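4.2 Garment handling with the hand-held kit

We tested the Endumow kit, a pair of hand-held grippers sold by Fitora, on clothing in a furnished room. Black fabric was the hardest case for the fingers to show clearly against. 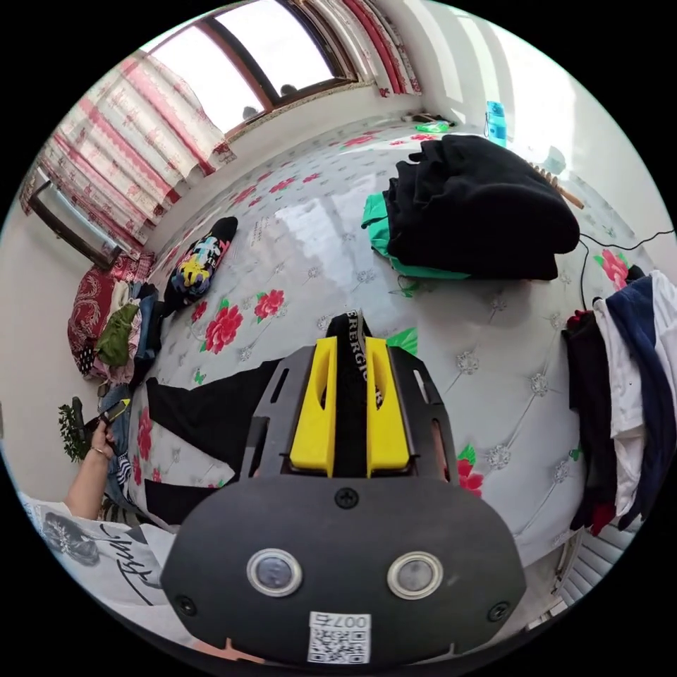

Figure 2. Black fabric with white lettering held between the yellow fingers.

Ruth Bickerstaff logged 308 grasps over 13 sessions. Of these, 61 were marked as slips, mostly on thin cloth. Long garments were laid out flat, with other clothes left in piles nearby.

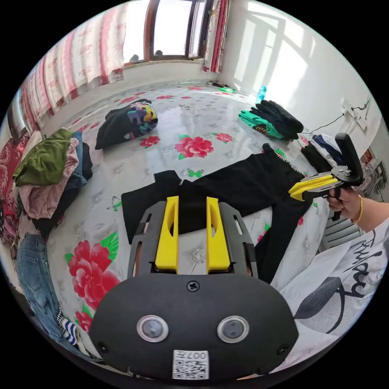 4.3 Cost and setup

The kit ships with one charger and a printed guide.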